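From: Auður Ragnarsson
To: Kitchen Table Science list
Subject: Re: Glassware for beginners - what do you keep at home?

Oh, I have so much to say about this one! I finally sorted out our home lab stuff in June, after years of digging through a drawer full of spoons to find a stirring rod, and I'm so pleased with how it came out that I've been boring my whole family with it.

> We're starting a small chemistry and pond water corner for our two kids
> (eight and eleven). Budget is tight and so is space, everything has to
> live on one shelf. What glassware gets used the most? And do you work
> on a proper bench or just the kitchen table? I keep reading lists with
> 40 items on them and I don't believe anyone needs all that.
> - Istano

You don't need all that! We work on the dining table with the flowered cloth on it, and it's fine. I did buy a plain white tray to go under anything with food coloring in it (red cabbage juice, I'm looking at you). A patterned background is not great when you're trying to see if something went cloudy, so for that we slide a sheet of printer paper underneath.

The things we reach for most are a petri dish, a small beaker and a glass rod. With just those you can grow salt crystals, stir up an indicator, and look at whatever came out of the pond. 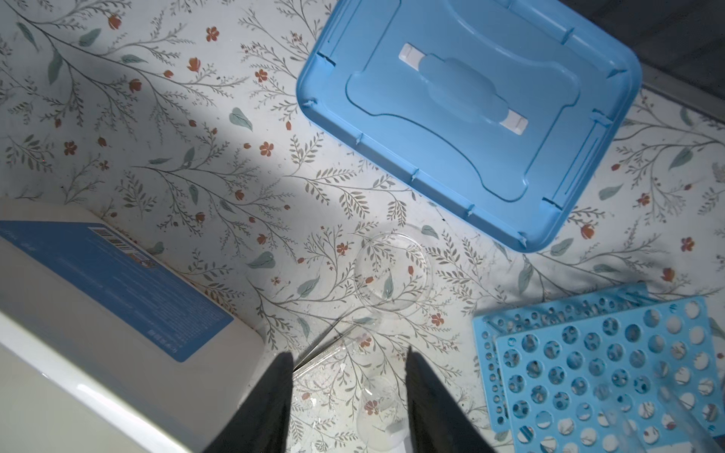
The other thing I'd get early is a box with a lid that clips shut. Ours has a handle in the lid, so my daughter can carry the whole kit out to the yard by herself, and she loves that. Before the box we lost two droppers and a very nice magnifier to the back of the couch.

Test tube racks are worth having too - get plastic ones, they rinse off in the sink and you won't cry if one gets dropped. Slides I'd buy in a bigger pack than you think. They chip, they vanish, they end up in the bathroom with a dead moth on them.

One habit that has saved us: glass goes in the middle of the table, boxes and lids go out at the sides, and elbows stay off. The kids made a sign about the elbows. And wipe the cloth down before you put the dishes back, or the little bits end up in your next crystal batch. Ask me how I know!

If you want, I can type up our salt crystal notes for the list. My son measured his best ones every morning before school and the drawings are wonderful.

Auður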